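How to Reheat Leftover Pizza in a Toaster Oven

8 shares | 2 comments

Take the rack out and line the tray with foil. Set the oven to 375 and let it heat for three minutes before the pizza goes in.

Lay the slices flat with a little space between them. Thin crust needs around 3 minutes. Thick crust takes longer, so check it when the cheese starts to shine.

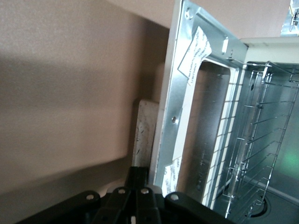

If the edges brown too fast, turn the heat down to 350 and cover them with a strip of foil. Let the slices sit a minute before eating.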